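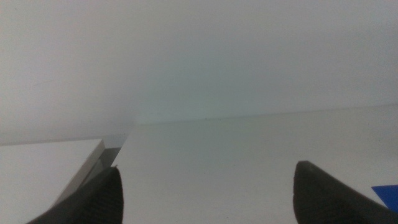 From: Kiri Tuhiwai
To: Household Automation discussion list
Date: Jun 11, 2026
Subject: Re: Re: can any of them put the shoes away yet?

Hello all, and thank you for the patient replies while I was off the list. I'm answering the message from our friend at Hullberg, which I've left in below so that those who get the digest can follow along.

> The brochure for the Plarnano arm says "tidies the family hallway", and my sister-in-law
> has asked me whether she should put money aside for one. She has three children and a
> porch you can't get through. I work in a shoe repair shop, so I have a professional
> interest as well. We sort up to 400 pairs a month on to racks by hand and it is dull
> work. Can any of these machines pick up a shoe and put it where it belongs? I don't
> mean a parcel with shoes in it. I mean the shoe.
>
> Also, does anybody still have the parts list that went round in November?

Parts list first, as that's the easy bit: yes, I have it, and I'll send it to you off list this evening once I've found which laptop it lives on.

Now, shoes. I've been fond of shoes as a test ever since we started on them at Kilham, and I can bore for hours about it, so do skip ahead if you only want the verdict. People imagine the trouble is in recognising a shoe. Seeing one on a plain table is pretty well dealt with these days. The trouble starts when two stiff fingers have to take hold of something that a person would simply hook a finger into without looking. A sandal has gaps between its straps, and the straps stand up from the sole, and if the fingers close a little too high they slide off the top, and if they close too low they push the whole thing along the table like a curling stone.

Then there is the getting hold of it in a useful way. You can have a perfectly firm grip and still be stuck, for want of a thought about how the shoe is going to be set down. My own mother picks up a pair of slippers and has them the right way round before she's straightened her back! I've watched her do it with a cup of tea in the other hand. 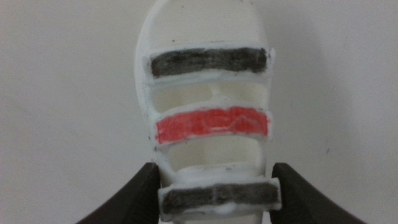 Is a firm grip enough to call the job done?
It's only the first half. The shoe still has to be carried without twisting, lowered on to its sole, let go of, and left facing the way you wanted, and the letting go is where a good many tidy attempts come to grief.

We set the chore up in the simplest form we could think of, a small shoe to be moved on to a blue mat on a white table, with nothing else about to get in the way. I know that sounds feeble beside your sister-in-law's porch, and she would be right to laugh, but you do want to be able to say which part went wrong. Over the spring we logged 1,492 attempts, and I had hoped to have 2,000 to report by now, but the half-term holidays came along and then I had my knee seen to. I won't quote a success rate until I've been through the notes properly, partly because two of us were marking them and we didn't agree at first on what "on the mat" meant. If the heel hangs over, is that on? I said yes, and was overruled, quite rightly I think now.

What I will say is that the arm is slow, and that it's steadier than it was last year. It took me 18 seconds to do by hand what I'd call a leisurely tidy of our own hallway, coats included, and the machine is still considering its first shoe by then — but it doesn't get cross, and it doesn't wander off to answer the door.

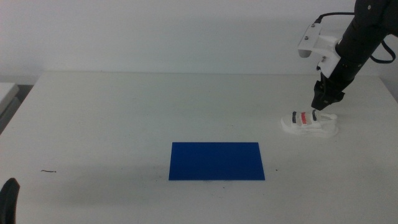

Would it help to give the machine a second arm?
For pairs, laces and boots with floppy tops it ought to, as one side can steady while the other moves. For a single light shoe going a short distance, one arm should manage, and a second gives you more to keep from bumping.

As for your racks at work, I'd be more hopeful there than for the porch. You have the same shelf in the same place every day, decent light, and nobody's school bag on top of the shoes. The Vrettos people do a rack-loading cell for boxed goods, and it might be worth ringing to ask whether they'd try it with loose pairs. Do take a bag of awkward ones with you, mules and wellingtons and so on, and please don't let them choose the shoes.

Your sister-in-law should keep her money for the present, or spend it on a deep basket by the door, which has served us very well.

If anyone else has tried footwear of any sort, children's or grown-up, I'd dearly like to compare how you score a drop. I'm about all next week, with my foot up.

Warm wishes,
Kiri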